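Is the Hika resin printer worth it over a secondhand filament one?
Posted 3 September 2023 by tomville_tinkerer

I keep seeing the Hika for £167 and everyone on the video sites seems to love it. Funny how they all got theirs free. I've had a filament printer since April and the layer lines on small stuff annoy me, so I'm tempted, but I don't believe half of what I read. Has anyone paid for one with their own money?

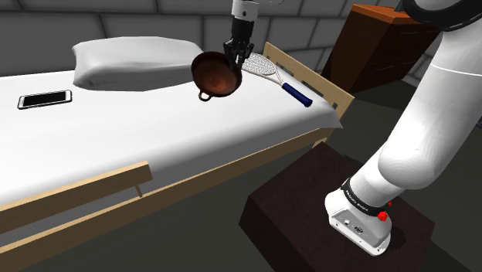

My main use would be model railway bits, mostly brackets and window frames, nothing bigger than a matchbox. The seller says it's "ready out of the box". I'd like to hear that from someone who isn't the seller.

grumpy_nozzle
Paid for mine. The price leaves out resin, gloves, alcohol and somewhere to wash the parts. I was £96 further in before I'd made anything. And it stinks, whatever the advert says.

estbridge_al
Disagree. I use the Hijazi low odour resin in a spare room in Estbridge with the window open and it's fine. Detail is miles better than filament. 1162 layers on my last print and I can't find a single line on it.

grumpy_nozzle
Fine for you. Did you measure anything or just sniff?
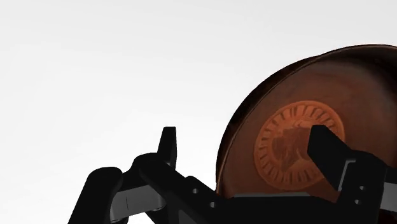 layershift
Brackets are where I'd be careful. Standard resin is brittle and I've snapped 2 just fitting them. It's also poor at wide, flat shapes. Something like that big shallow round thing with the thin raised rim is a job I'd never trust to a cheap resin machine, as the rim would probably warp. Window frames, yes, go for it.

estbridge_al
You can mix in some tough resin for brackets. Works for me.

layershift
In what ratio? Everyone says this and then goes quiet.

tomville_tinkerer
So that's the printer, plus £96, plus a mystery mixture. I'll hang on to my money for now. If anyone has a snapped bracket and an unsnapped one side by side, post them up with the resin names.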